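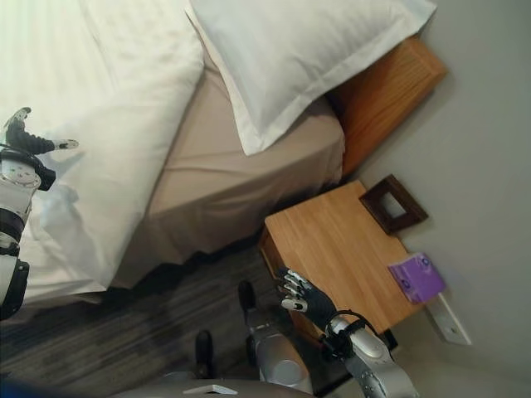
What is whole-body control? It is the part of a robot's software that works out every joint command together, so that reaching, balancing and stepping do not pull against each other.

By Shakuntala Shakya
22nd October

Whole-body control is a method used mainly on robots with legs and two arms. A planner above it sends goals, such as a hand position or a foot placement. The controller turns these into joint torques many times a second, while respecting limits on force, speed and range.

Goals are usually ranked. Keeping the feet from slipping comes first, then balance, then the hands, then posture. A lower goal may use only the freedom left over by the ones above it. Other designs give each goal a weight and solve a single optimization problem – this is easier to write but harder to tune.

We use cookies to remember your settings. Accept / Manage

Household tasks such as making a bed are hard for these controllers. Bedding has no fixed shape, so the perception software cannot supply a single pose to grasp. Fonton, an open library, handles this by tracking six points along the edge of the cloth and updating the hand goals as they move. Godoy, an older package, plans the full motion in advance and replans when the measured force passes a limit.

Hetell is a logging tool often used with both. It records solver time and marks any control cycle that finished late.

See also: Namport (simulator), inverse kinematics, contact planning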